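Section 4: First pick-up test

Right, the Pusska arm's bolted down and the Moltova gripper's on, so now the fun bit!

1. Set the speed to 20 per cent.
2. Lay your bits out with gaps between them.

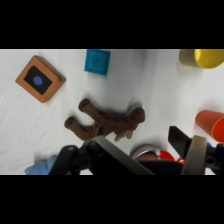
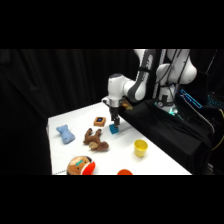 3. Jog down slowly until the fingertips are level with the top of your target, then close them. I always start with the teal block (flat sides, nice and forgiving) and leave the brown plush for later, as soft legs slip about.

Note: set grip force to 12 first.

Caution: keep your hands off the table while the arm's live.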